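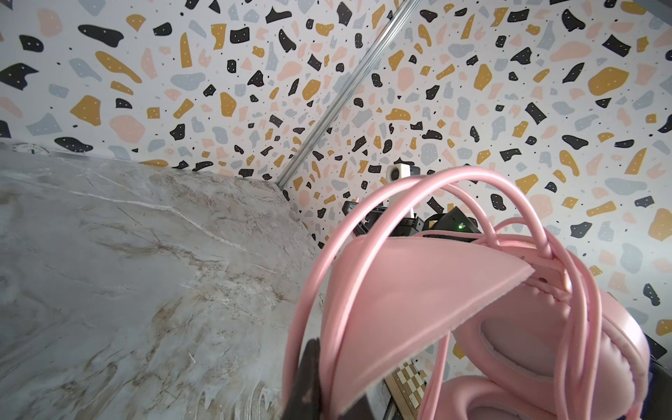

Berhanu Fikre wrote under my charger drawer post that I had skipped the hard one, and that he would take any number of phone chargers over a single pair of wired headphones, because a charger at least has the decency to be one straight line with a plug on it. Wrap the cord around the ear cups and it slides off, he says, and stuff it in a bag and you may as well buy new ones.

Berhanu, I love this comment, and you're right, I did skip it! I have been putting off headphones for as long as I've had this blog. Chargers were easy. You fold them, you put a band on them, you stand them up in a row and feel like a genius for a week. Headphones have a big hoop at one end and a long, long cord at the other, and the two want completely different things from you.

So I've spent a good chunk of this month on it and I have opinions now.

First, the pink pair. I adore a pink headphone with a pink cord. Everything matches all the way down, and when it's in a heap it looks like taffy. It also looks fantastic against loud patterns, and you all know how I feel about terrazzo (I would put it on the ceiling if I were allowed). But a long cord is a long cord whatever color it comes in, and looping it loosely around the headphones is what I had always done with mine. You gather it up in big arcs, drape it over the cups, and walk away. Then you come back, pick up the headband, and the loops go wherever they please.

What I've learned is that the order matters a whole lot more than the technique. I used to deal with the cord while the headphones were still in my hand, so I was holding the band with one hand and wrapping with the other, and the weight kept swinging around and pulling the coils open. Now the headphones go down flat first, on a table, both cups down, and I leave them there. Then I find the plug. That part can take a minute if things are really snarled, and I'm begging you not to pull! Pulling is how a tangle turns into a knot. Lift the top loop, see where it goes, lift the next one.
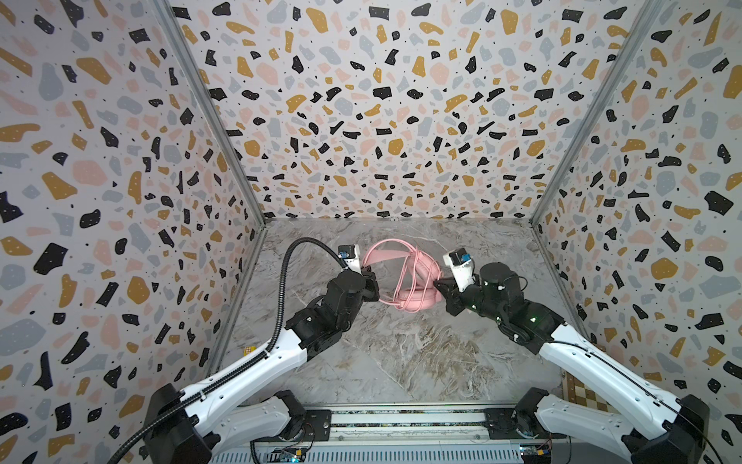 Once the plug end is free I work back toward the cups, letting the cord fall into circles a little wider than my hand. If it fights me I let it twist the other way for one turn and it usually calms down. I never wind it around my elbow anymore. My dad did it with extension cords and I picked it up from him, and every cord I owned had a permanent curl in it like a pig's tail.

Then a tie. I tried 3 kinds:

The wire twist tie from a bread bag. Free, and it holds fine, but it's scratchy and I lost it right away.

A hair elastic. Better than I expected, although it squeezes the coil into a figure eight and I don't love that.

A soft hook and loop strap, the kind that comes on a roll of 20 from Traren. These are the ones! I leave one on the cord full time, just up from the plug, so there's never any hunting for it.

The finished coil sits inside the hoop, between the cups, and the headband goes around it like a little fence. You can lift the whole thing by the band and nothing drops out. I made my sister do it 4 times in a row at her kitchen table and she said fine, yes, it works, can we eat.

For where they live, I went back and forth. I had a Stuvska hook on the side of the desk for a while and I liked seeing them up there, but the coil hung down below and the cat found it. A bag squashes the pads. At the moment they're in a shallow tray on the shelf, one pair per tray, and I can grab them without touching anything else. The trays came from the thrift place in Sedmont, 2 dollars each, and one of them still has DEMISSIE written underneath in marker. I'm leaving it. If you're the Demissie in question, you had excellent trays.

I wiped everything down too while I was at it. Barely damp cloth on the band and the outside of the cups, dry cloth along the cord from one end to the other. Pink shows everything, especially right where your fingers go when you put them on. Go easy around the pads and keep the water away from the plug.

One thing I still haven't solved is what to do when you take them off for five minutes to answer the door. I'm not going to coil a cord for five minutes, and I doubt you are either. Mine just get put down on the desk in a pile and I've made my peace with it, but if anybody has a trick, please leave it in the comments. I read every one of them, as Berhanu can tell you.

In July I'm doing the kitchen junk drawer, batteries and all. Send me your worst!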